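How to set up a small humidity cabinet for testing coated samples

I get asked a lot how I run damp heat tests on painted panels without paying a test house every time, so I've finally written it down. My cabinet is a secondhand Truvano bench model, but the steps are much the same on anything of that size.

Start with the water. Use deionized water and nothing else! I tried tap water in my first month and the scale on the heater took me a whole weekend to scrub off. Fill the tank to the lower mark, switch on, and let the cabinet run empty overnight before you trust a single reading.
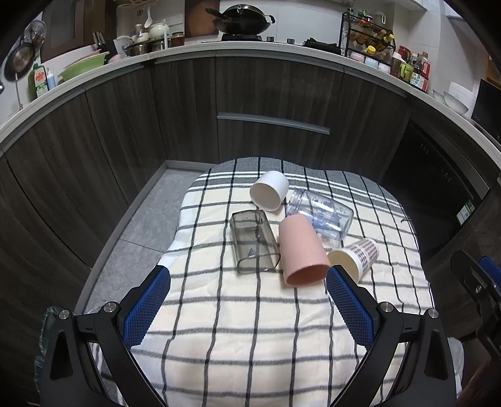
Next comes the probe check. Hang a separate, recently calibrated humidity probe in the middle of the chamber, about a hand's width from the built-in one, and wait until both have settled. Mine is a Julora and it usually sits a little lower than the cabinet display. Write the difference down and correct for it. Don't go twisting the trim screw on day one (I did, and then had no idea where it had started).

Now the panels. Clean the backs, tape the cut edges, and scratch a number into each one, well away from the area you'll be rating. Marker ink runs in the damp, even the kind that swears it won't. Rack them at a slight tilt so that drips from one panel never land on the next, and leave a clear gap in front of the fan.

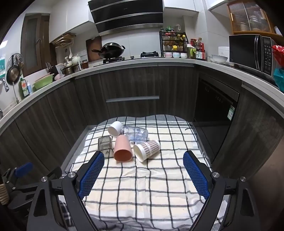

Set your temperature first and bring the humidity up after it. If you do both together, you get a wet fog on cold metal and blisters that have nothing to do with your paint. I look at my panels at 25 hours, then at 106, and after that I leave them alone until 1,000. Keep each inspection short and shut the door between panels.

When you do pull one out, blot it with a soft cloth and rate it right away. Small blisters can shrink back as the panel dries, and you'll kick yourself for having gone to make coffee first.

Last thing: drain the tank between runs and prop the door open. The door seal on mine has lasted 4,000 hours that way, and I still have the spare from Prorard in its bag.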